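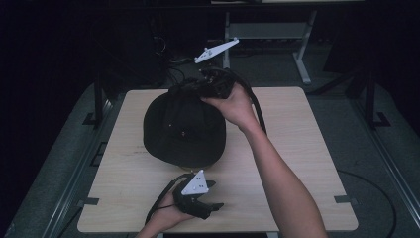
4. Folding a baseball cap

Caps are the fun part of the Nenunura packing set - once you get the fold right, almost 100 of them fit in one large bin!

1. Lay the cap on a flat tabletop with the crown facing up.
2. Smooth the fabric along the seams with your palm.
3. Pinch the back panels and push them gently into the front of the crown, so one half nests inside the other.
4. Tuck the strap inside.
5. Set the cap in the tray, brim down, and slide the next one over it. Keep going - they stack beautifully.

Note: Soft, unlined crowns nest best. For stiff fronts, skip step 3 and use the tall tray (see section 6).

Caution: Do not crease the brim. A folded brim rarely comes back to its old curve.

Caution: Let washed caps dry completely before you stack them.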